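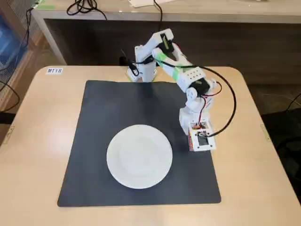 Home | Diary | Bench notes | Links | Who is this

2023-01-29
Reading time: 4 minutes

Thirteen good ones today. The plan said 80, but the plan was written by Conall Hanrahan, who was at home with a cup of tea when he wrote it.

The task this week is "put the sweets on the plate". That is the whole of it. A small child could manage it before breakfast, and would only need telling once, if that. The policy wants to be shown it over and over, by me, moving the leader arm with my right hand while my left hovers over the space bar. Start, reach, grip, lift, carry, let go, back to rest, stop. Then shift the box a bit and do it again, trying to look as if I've never done it before.

Maeve Tully went through last week's set this morning and threw out 57 of my episodes. Most were for "hesitation". I had stopped halfway to think, and the model would have learnt to stop halfway and think as well, presumably without the thinking. She is right, which made it a long morning. She has also put a note in the log asking whoever is on MT18 to please stop nudging the box straight with the side of the gripper before picking it up. Whoever is on MT18 is me.

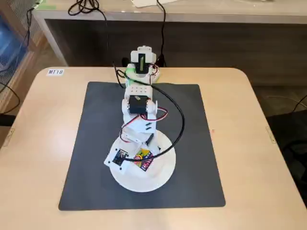

MT18 from the back-of-the-hand side, boards and all.

New rules, agreed with Maeve over a sandwich:

No pausing over the plate. If I miss the grip, I either have another go smoothly or bin the episode on the spot. The rest position has to be the same every time, and "near enough" has been retired as a unit of measurement. The box can lie at any angle, but it has to start on the mat.

I asked whether we wanted some misses left in, so that it learns to recover. Maeve says yes, but in a separate folder, labelled, and done on purpose. So at some point this week I shall be paid to drop things deliberately, having done it free of charge since November.

The wrist view is the one I fret about. From the overhead view everything looks tidy and I feel like a surgeon. Then I play back the wrist one and see how late I line up each time, with the fingers coming in square and then a little twitch at the end.

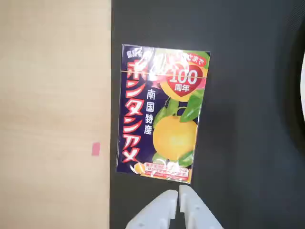

Bontan Ame was Jhonatan Ñahui's choice. He wanted something with a proper printed front, all fruit and leaves and big red letters, after Darragh's run with plain blocks gave us a model that was very good at plain blocks. The cellophane is a pest. It flares white under the lights, and as the box turns the bright patch slides across it, so no two episodes look quite alike. Jhonatan says this is a feature. Jhonatan does not have to watch them back.

We did have words about whether to vary the plate as well. Darragh Foley is for it, on the grounds that otherwise it will learn "go to the white circle" and call it a day. I'm for it in principle and against it before Thursday's-worth of box episodes is finished, if only so we change one thing at a time. Left it there. The plate stays where it is for now, give or take my elbow.

After lunch I found a rhythm and got nine in a row that I'd show to my mother. Then Muireann Moynihan came by to ask how it was going and I closed the fingers on nothing, carried the nothing over, and set it down very gently. Kept that one for the misses folder - it's a lovely bit of arm work.
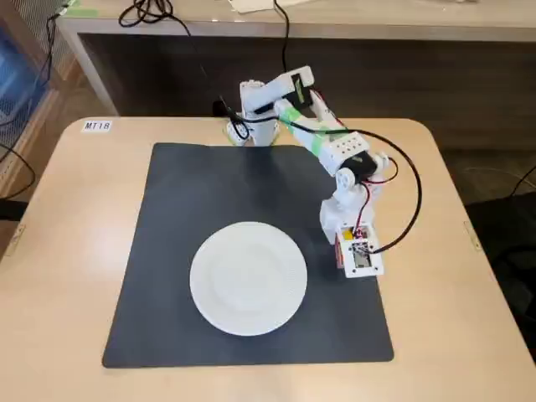 For tomorrow

Ask Conall whether the total of 1,256 is still the total or whether that was a mood.

Start with the box turned the long way across, which I keep avoiding because my wrist doesn't like it. The model will notice I avoid it, even if Maeve doesn't. (Maeve will.)

Check the clocks on the two recordings against each other before the first episode and not after the last.

Drink something before the afternoon. My hand gets shaky towards four, and I don't want to teach that to anybody.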